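Line of credit pricing: what changes for members in July

2025-04-22

Gidey Credit Union will move its personal line of credit to a new fee schedule in July. The product is currently sold under two names, Gallel and Ukovier, a holdover from the merger with Levusitz Savings. Both will continue under the Gallel name, with a single set of terms.

The minimum limit stays at $500. The maximum limit without security drops to $3,000 for new applicants; existing members with a higher limit keep it until the account is closed or renegotiated. Interest is calculated daily on the outstanding balance and charged to the account on the last business day of the month. Unused credit carries no interest.

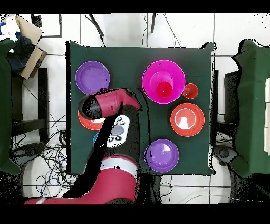

The annual fee is replaced by a draw fee, charged each time funds are moved from the line of credit to a chequing account. Transfers of $300 or less are exempt. Members who make frequent small draws will generally pay less under the new schedule, while those who draw larger sums several times a year should compare the two before July. A draw made by cheque is treated the same way as an online transfer.

Overdraft protection is a separate product and is not affected. Where overdraft protection is linked to a line of credit, the automatic transfer that covers a shortfall is not considered a draw and attracts no draw fee. Interest applies from the date of the transfer.

Minimum payments are unchanged. A payment received after the due date is applied first to accrued interest, then to fees, then to principal. Members on pre-authorized payments do not need to re-enrol, but the payee name on statements will change from Ukovier to Gallel.

The full schedule is set out in Form 51, available at any branch or through online banking under Documents. Written notice will be mailed to joint account holders separately.

0 comments | 3 shares

© Gidey Credit Union. All rights reserved. Back to top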